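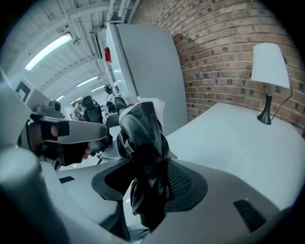

1. OPEN - the jacket pile

Start cold, no hello. Ask the room: who has a jacket on a chair right now? Hands up. Wait for the laugh, dont rush it.

Then: black jacket, shiny, bunched up into a column. Pale cloth caught over the top of it. Lamp on the corner minding its own business. Point at the folds. Every dark line is a crease, and creases that stay in become creases you own.

Name, thank Inès for the invite. Talk is 3 parts. Clearing the surface, outerwear, the small cloths. Questions at the end, not during (last time in April we never got to part three).

2. WHY THE BEDROOM FIRST

- kitchen is where people want to start. Let them grumble
- bedroom has the big flat surface. Bed, wide table, whatever you've got. You need it for folding
- so clear it first, all of it
- lamp can stay if it's in a far corner. Check the cord before you start swinging sleeves around. Sabina's story goes here, the lampshade and the duffel coat. Keep it SHORT

3. OUTERWEAR

The Brekatby house job. 144 items came out of one hall closet and the bedroom behind it. Pause on the number. Family of four.

What we did:
- everything out, one person holding, one person deciding
- coats and jackets in one heap, cloths and scarves in another. They travel together if you let them, a scarf will hide in a sleeve for years
- empty the pockets BEFORE folding. Found a check for 200 dollars, never cashed. Get the laugh, move on

Leather and anything that looks like leather:
- do not fold small. Do not stuff in a bin
- wide hanger, shoulders filled out
- if it has to travel, lay flat, back down, sleeves across the front, one loose fold at the waist with a towel in the fold
- never a hot iron on it. Someone will ask about steam. Say read the label, then read it again
- airing: a day on the hanger away from the radiator
- no plastic covers. Old pillowcase with a hole for the hook works fine, Monique makes hers with a drawstring

DEMO - ask for somebody's jacket from the front row. İlker said he'd bring one in case they're shy. Crumple it first so they hear the noise it makes, then hang it, shake the shoulders, button or zip halfway. Takes under a minute. Talk while doing it or it goes dead quiet.

4. THE SMALL CLOTHS

Pale things next to dark things. Ask who has had a dye transfer. Groans.

- sort pale away from black, even just for carrying
- pillowcases, thin towels, dust cloths - one shallow drawer, filed upright
- anything you can't name the use of goes in the rag bag
- rag bag gets one hook. When its full its full

Kasby boxes: say I like the low ones, don't go on about it, I'm not selling them. If asked about Trevix hangers, too slippery for me.

5. CLOSE

Homework slide. One surface, one heap, tonight before bed. Hang the jacket.

Handouts by the door, Maëlys has teh spares. Room has to be empty by 1410 so cut section 4 if running over, NOT the demo. Give İlker his jacket back.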